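The Trail Count Will See You Now
By Lucian Olteanu
Sunday, March 3, 2024

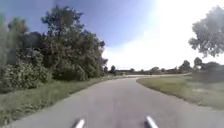 Every few years my town discovers that it needs to be more like some other town. This time the town is Hidadcombe, which paved its old rail bed a while back and has been bragging ever since. The pitch that went around Nestmont last October was simple. Pave the river route end to end, and people will leave their cars at home. Shops will fill up. We'll all live longer.

I like a paved path. I walk one most mornings, and my knees prefer it to gravel. What I don't like is being told that a strip of asphalt is a transportation policy.

Take the number everybody repeats, the 4,000 trips a week. I asked where it came from and got sent to a slide, and the slide got me to a report by a consulting outfit called Haltov, and the report says the figure is a forecast. Fine, forecasts have their uses. But by January people were saying "4,000 trips" at meetings as if somebody had stood out there with a clicker. A trip in the report also means one direction. If I walk out to the bridge and turn around, that's two. Walk the dog after supper and I'm up to four, and I haven't replaced a single car ride, because I was never going to drive to the bridge and look at it.

Which brings me to the cars. The route runs from the Matlala fields to the back of the old mill, and hardly anyone lives at one end and works at the other. The grocery store is 14 minutes by car from my house. On the finished path, by bike, it would be most of an hour, and I'd arrive on the wrong side of a four-lane road with no crosswalk. I raised the crosswalk. I was told it was "a separate conversation." I have been waiting for that conversation for 21 years, and I would settle for paint.

The shops argument is the weakest of the bunch. Supporters point to the café in Hidadcombe, and I'll grant that it does good business on a Saturday. It also did good business before the path, because I used to eat there. One busy café tells you people enjoy pancakes.

A friend read a draft of this and asked what I was so mad about. It's a path, she said. Kids will learn to ride on it. Old people will use it, including you. All true, and if the plan said that and only that, I'd sign the petition tomorrow. A nice place to walk is worth public money. Parks don't have to prove they cut traffic, and I can't see why this has to pretend it will.

My trouble is with what happens to the rest of the list. There are sidewalks on the east side that stop in the middle of the block. The last bus leaves before the second shift lets out. Those things are dull and they would get used on a wet Tuesday in winter by people who have no choice about being out in it. They don't come with a ribbon to cut, so they wait.

So before the vote I'd like to see two things in writing: what it costs to keep the surface in shape after the grant runs out, and a date for the crosswalk. If the answer on either one is another slide, I'm voting no, and I'll keep walking where I walk now.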